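**Olmedo's Saturday bread swap is moving to Zolgate Hall**

December 15, 2023

Quick one before the weekend, and it's good news if you bake. The Saturday bread swap has finally found a bigger room! Starting tomorrow it's upstairs at Zolgate Hall, same hours as before, and you no longer have to hold your loaf over somebody's head to get to the table.

If you've never been, it works like this. You bring a loaf, you leave with a different one, and in between you drink a lot of coffee and talk about flour. I started going in October with a rye that could have propped open a garage door, and people were very kind about it (someone took it home, too – I still wonder what became of it).

The old spot behind the Ornano bakery was cozy, but it was built for storing sacks and not for people in winter coats. Last Saturday 30 of us squeezed in there, and the line for the bread knife went out into the alley. It was raining, of course.

The hall dates from 1728 and has the steep stairs to prove it, so a word of warning if you're carrying a stack of focaccia. There's an elevator around the side, on the Skidholm Street end. Ring the bell and give it a minute, it's slow.

A few things are changing along with the room. Slicing now happens at its own table by the windows, so please bring your own board and knife if you want to offer tastes. Wood is easier on a good blade, and a board with a groove around it keeps the crumbs and the olive oil from wandering. Labels are a must from now on, with nuts, seeds and dairy written big enough to read. And there's a shelf for starters, so if you've got too much of yours, put it in a jar with a lid and it'll find a home.
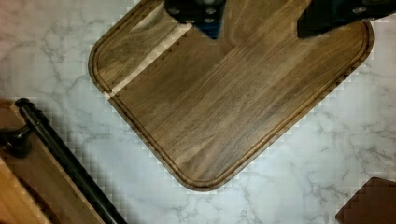
Marwan Moussa told me he'd have been happy to stay behind the bakery forever, crowding and all, and that he worries people will talk less with so much space to spread out in. He's still coming, though, and he's bringing two of his sesame loaves, so get there early if you want one. I plan to.

I also asked Hussam Boutros about the cost, as a few readers had written in. It stays free through the winter. The hall is charging the group 18 dollars a morning for heat and lights, and there'll be a tin by the door for anyone who feels like chipping in. Coffee is still on the house, but bring a mug – the paper cups are gone.

Doors open at nine, and the swapping starts once the tables are full, usually by half past. So far 17 bakers have signed up for tomorrow, and you can also just show up with a loaf under your arm. Mine's going to be a plain white sandwich loaf this time. I'm giving the rye a rest until spring.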